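Stadgate Encore box set: 136 tracks, and plenty you'll skip

I came to soul and blues-rock through my parents' records, so a fat retrospective from a label I half trust ought to be an easy sell. Stadgate has been putting these sets out every December for a while now, and the pattern is familiar. A big box, a thin book, a sticker promising unheard material. This one runs to 8 discs and I have played all of them, some more willingly than others.

The first two discs cover the early singles and they are the reason to buy it, if you buy it. The horns have some bite, the singer hasn't yet learned to growl at the end of every line, and the covers sound like they were picked by people who liked the songs. My old copies were always a bit muffled in the piano. These aren't.
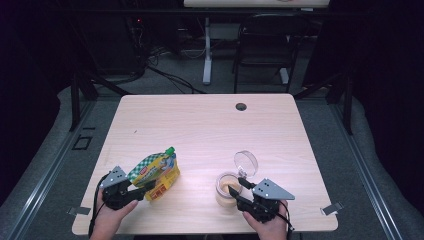 The live discs

Discs three to five are concerts, and my patience wore out somewhere in the second one. The sticker says "newly restored". I put the Isham Hall show next to the old CD and could hear more level, a touch more treble and the same hum under the quiet numbers. You also get the same big ballad three times, with the same pause before the last chorus. I'm sure there are people who want to compare the pauses.

The band is very good, mind. The organ player in particular holds together a few songs that would otherwise fall over.

The unheard material

There are 11 previously unreleased tracks. Six of them are backing tracks with no vocal, one is a false start, and another I'd swear was on a B-side. That leaves a handful of proper songs. Two are worth having: a slow country number with pedal steel, and a demo with just voice and electric piano that I've gone back to more than anything else in the box.

The book is mostly adverts and ticket stubs. Session players are listed for the studio albums and left off the singles, so if you want to know who played that slide part on disc one, you still won't.
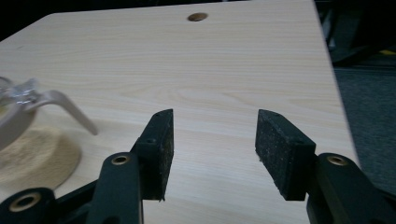

Stanciu wrote in to say I'm being mean about the live discs, and that the third concert is the only place to hear the full band with both drummers. Fair enough, but it could have been sold on its own. Stanciu also reckons the Nisico vinyl pressing of the singles beats these transfers for bass. I've only heard it once, at someone else's house, and wouldn't argue.

As for the price, it's a lot to pay for two good discs and a demo. The singles are due as a separate download, and I'd wait for that unless you're missing most of the albums.
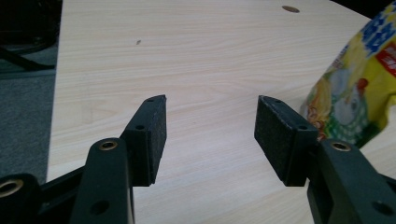 Stadgate Encore, 8 CDs and book. Score: 6 out of 10.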